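Coat stand keeps leaning, am I being unreasonable

plernmont_pete
Posts: 684

We have one of those tall thin wooden coat stands at work, the sort that's a pole with hooks up top and three legs splayed out at the bottom. Reddish brown, quite handsome, came out of someone's hallway. It lives in the middle of a shiny grey floor and has the stability of a newborn giraffe.

My position is that it's fine if people hang things opposite each other. Everybody else's position is that they will use whichever hook they reach first, and that I should find a hobby. By mid-morning there are four coats on one side and it's leaning like it wants to tell you something in confidence.

Is there a fix, or do I bin it?

lacerda_lou

Bin it. Get a proper rail. Coat stands are for one man in a hat.

GrumblingHinge

Don't bin it! Turn it upside down and look at where the legs meet the pole. On nearly all of these there's a bolt going up the middle and it works loose every time somebody yanks a sleeve. Half a turn with a spanner and mine stopped wobbling for two years.

plernmont_pete

Checked the bolt. Tight. The legs are level as well, I had a spirit level on it and got some looks.

I should say the jackets are part of the problem. They're big navy things with pockets, and the pockets have people's whole lives in them. Lamduan's weighs the same as a small dog. 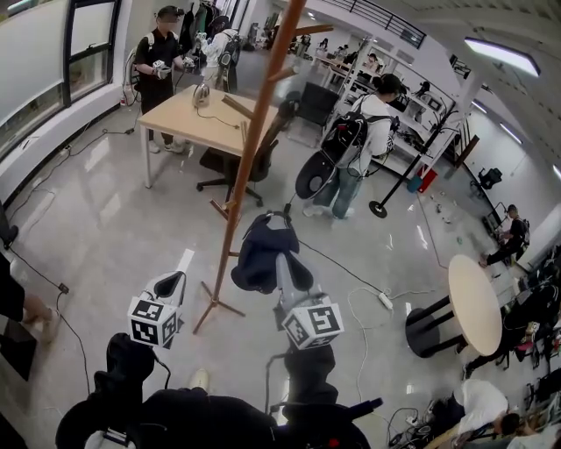 Anyway, a rail has been suggested before. We have a rack for clothes further back and it's full of dark things that all look identical, so going home in winter is a lucky dip. At least on the stand you can see what you're taking.

teapot_jakar

Could you put it against the wall? I can't see why a coat stand has to be out on the open floor with people walking round it carrying stuff. That's asking for it.

plernmont_pete

The wall is where the table is. The table is where the kettle is. I'm not moving the kettle, I've only just got everyone to agree on the kettle.

teapot_jakar

Then move the table along a bit? The kettle goes with it. That's how tables work.

plernmont_pete

Flex won't reach. Next.

GrumblingHinge

Weight the base. Ankle weights, the sort with the Velcro, one strapped round each leg as near the floor as you can get it. Looks daft but you stop noticing.

lacerda_lou

Or he could spend that money on a rail.

GrumblingHinge

He has said he doesn't want a rail, Lou.

lacerda_lou

He asked whether to bin it. I answered the question. I'm the only one who has.

LamduanThongdee

It is me with the jacket. For the record the pockets contain a water bottle, a torch, 3 pens and a paperback, and I consider that travelling light. Also Pete has not mentioned that he put labels on the hooks in March. They had our initials on. They lasted until lunch.

plernmont_pete

They were a trial.

LamduanThongdee

They were a disgrace. I was given the low hook.

mrs_offcuts

On a glossy floor I'd look at grip before weight. Those little wooden feet slide, so when someone pulls a coat off, the whole thing skates and then tips. Stick-on rubber pads, cheap as anything, from any hardware shop. Clean the bottoms of the legs with meths first or they'll be off by teatime. I did ours in the church hall and it hasn't gone over since, and we get a lot of duffel coats.

GrumblingHinge

Not convinced. If it grips at the bottom and you pull at the top, surely it goes over sooner? Sliding is what's saving him.

mrs_offcuts

Only if you're hauling it sideways like a bell rope. Lift the coat up off the hook. UP.

GrumblingHinge

You've met people, have you?

plernmont_pete

Going to try the pads and the ankle weights together, on the principle that you can both share the blame. I've also had a word about lifting. It was not well received.

lacerda_lou

Drarier do a rail with wheels. Just leaving that there.

plernmont_pete

Wheels, Lou. On this floor.

LamduanThongdee

Update from the low hook: pads are on. One ankle weight has already been borrowed by somebody who wanted to use it on their ankle.

Recent threads
Kettle descaling, vinegar or citric acid
Office chair sinks slowly during meetings
Removing old sticky labels from varnished wood
What is the loop inside a jacket collar called
Wooden stick found on table, whose is it and what's it for

Contact the moderators | Forum rules | Back to top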